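Cell 3, board strip station. May, second entry.

Picked up where Jintana left it. Her note said the gripper was closing late on the left side and the right jaw was doing most of the work. Took the hand off the wrist and checked the linkage on the bench. The pivot on the left arm had dried out and picked up board dust. Cleaned it, one drop of the Varnix oil, wiped it back. It swings freely now. The four plate screws on the front were all a bit under torque, so I set them again and put paint marks on the heads.

Cycle counter read 2,464 when I took the hand off. I did not reset it. Last service isn't written down anywhere I can find, so from now on please put the counter in the log every time the hand comes off.

Refit was fine. Ran the home routine three times, then re-taught the socket approach. The old point came in too low and the jaws would have rubbed the memory slots on the right. Raised it 4 mm and saved it as Kullen_6. The older ones are still on the controller — don't load them.

Test piece was one of the green Dell boards from the Charpentier lot, Xeon still in the socket. Jaws go down around the lower part of the socket, screwdriver comes in from the right onto the right-hand bracket screw.

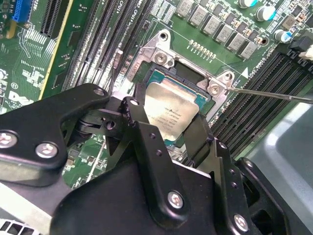
Driver speed stays at the slow setting until we have a proper run behind us. The Vudard bits are getting rounded at the tip, and a worn bit at full speed will chew a Phillips head before the torque limit trips. Two new ones in the top drawer, rest on order.

Still to do:
Wrist cable clip is cracked, held with a tie for now.
Check jaw gap again when cold, first thing in the morning.
Ask Jintana Jitpraphai which offset she used for the taller brackets.

Hand is on, cell is powered down, key is in the box.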